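Visit to the Desmet furniture works, Brodolitz
18 November 2021

The Desmet works is at the far end of Brodolitz, past the goods yard, in a long brick building that used to be a malt house. The firm makes and restores tables, and takes visitors round a few times a year. I went with the autumn group. The bus from the station stops at the bottom of the lane and the walk up takes ten minutes, with no pavement for the last part.

We were given ear defenders and a paper badge at the gate, then split into 2 groups. Mine began in the timber store. It is unheated and open along one side, and the boards are stacked with thin strips between them so that air can get through. Oak and ash make up most of the stock, with a smaller bay of walnut at the back. Each stack has a card with the date it came in and a column of moisture readings in pencil. Boards stay here until the readings settle, then go into the kiln, a steel shed with a door like a lorry's.

The kiln was running, so we could not look inside. Our guide passed round two offcuts, one from a board dried too fast and one dried properly. The first had cracks at the end wide enough to take a fingernail. Boards like that are cut down for drawer parts or burnt in the boiler that heats the offices.

From there we crossed the yard to the machine hall. It was loud and we did not stay long. The planer takes up most of one wall. After it come the saws and a press where boards are glued edge to edge to make tops. A top stays in the press overnight in winter and for less time in summer.

The finishing room was the part I had come for. Desmet sells a range called Grerance, which is new timber made to look old, and I had wondered how it was done. The tops are brushed with wire to take out the softer grain, then knocked about with chains and a bag of bolts. Stain goes on in several thin coats and is wiped back while still damp, so that it stays in the low places.
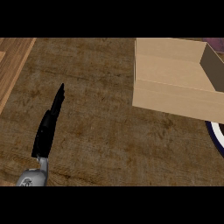
How dark to go is left to the finisher, within limits. There is a set of sample boards on the wall for each shade, and customers are sent a small piece before they order. Most complaints, we were told, are about colour, and usually come from people who chose from a screen. The top coat is either oil or a hard wax. Oil is easier to patch at home but needs doing again every year or so. Wax holds up better against cups and glasses.

Restoration is upstairs, in some 29 square metres under the roof. It was the quietest room in the building and smelled strongly of shellac. A dining table was in for a split leaf, and the repair was being made with a strip cut from the underside of the same table.

The tour ended in the canteen with soup and bread. There is a shop beside it selling seconds, chopping boards and tins of Mivov wax, the one used in the workshop. I bought a tin and a small ash board with a knot in one corner.

The visit lasted 128 minutes by my watch, against the two hours advertised. Wear a coat for the timber store, and shoes you do not mind getting dusty. The stairs to the restoration room are steep and there is no lift. The next round of visits is planned for March, and places have to be booked by telephone.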